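Rain barrel and dry garden FAQ

I get a lot of the same questions by email every summer, so I've put my answers in one place. I'm a home gardener with a sloping backyard and too many tomatoes, so take all of this as one person's experience. Last updated Tuesday, July 9, 2024.

How big is your setup?

I can store 300 gallons when everything is full. It's a row of linked barrels along the back of the garage, fed by one downspout. I started with a single barrel and it overflowed in the first decent storm, so I kept adding. My neighbor Fuseini Dankwa went the other way and bought one big tank, and he's perfectly happy with it. If you have a level spot that can take the weight, a tank is less fiddly. I don't have a level spot anywhere.

Does it really fill up that fast?

Yes! People never believe me on this one. An inch of rain on a thousand square feet of roof is more than 600 gallons, and even half of that would fill my barrels. Summer storms here tend to dump it all in one go, so the overflow hose matters just as much as the barrels do. Mine runs down to the hydrangeas (they have never complained).

How do you keep track of the rain?

I have a plain plastic gauge on a fence post and a notebook in the kitchen drawer. I read it every morning with my coffee and write the number down, even when it's zero - especially when it's zero, because those are the stretches I want to look back on. Kekeli Atinga has a fancy wireless station and sends me her numbers. We live on opposite sides of the same hill and can be half an inch apart after one thunderstorm.

Where should I put my gauge?

Out in the open, away from trees and walls. The usual advice is to keep it at least twice as far from an obstacle as that obstacle is tall. My first one was under the edge of the garage roof and it was useless. It read high in a west wind and low in everything else.

When do you water in a heat wave?

Early. I'm out there before six if I can manage it, in my pajamas and rubber boots. Evening watering is okay too, but the leaves stay damp overnight and my squash gets mildew if you so much as look at it. I water deeply every third day or so and leave it alone in between. Seedlings and pots are different, and in real heat my pots get a drink morning and night.

My tomatoes wilt every afternoon. Are they dying?

Probably not. Go look at them again after sunset. If they've perked up, they were just coping with the heat. If they're still droopy at breakfast, water them right away. I lost a whole row of lettuce one year by panicking and drowning it, so please check the soil with your finger first.

Is barrel water safe for vegetables?

I use mine on the soil around the plants and keep it off anything I'm going to eat raw. I also let the first few minutes of rain wash off the roof before I let it into the barrels. Don't drink it, and don't fill the dog's bowl with it. If you have an old roof or one treated for moss, ask somebody who knows more than me before using it on food.

What about mosquitoes?

Fine mesh over every opening, held down tight. Check it for holes, then check it again a month later. I skipped this for one summer and we couldn't sit on the patio at all.

What do you do with everything that ripens at once?

Ha! I roast it. Trays and trays of tomatoes with garlic and a bit of oil, low oven, three hours, then into the freezer. Cucumbers get pickled or handed over the fence. Do it at night when it's hot out, or your kitchen will be unbearable by lunch.
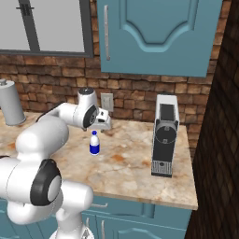 A white robotic arm over a marble kitchen countertop (computer rendering).

When do you pack it all away?

October, on the first dry weekend. I drain the barrels, unhook the downspout diverter, and leave the spigots open so nothing cracks in a freeze. The gauge comes in too, as ice will split it. Mine split twice before I learned.

Do you sell barrels or do installations?

No, sorry. I bought my fittings at Himon, and Ohemaa Abugri there was very patient with me and my wrong-sized hose adapters. Bring the old part with you if you go.

Can I send you my rainfall totals?

Please do! I love getting them. Tell me your town and what kind of gauge you have, and I'll write back when it's too hot to be outside.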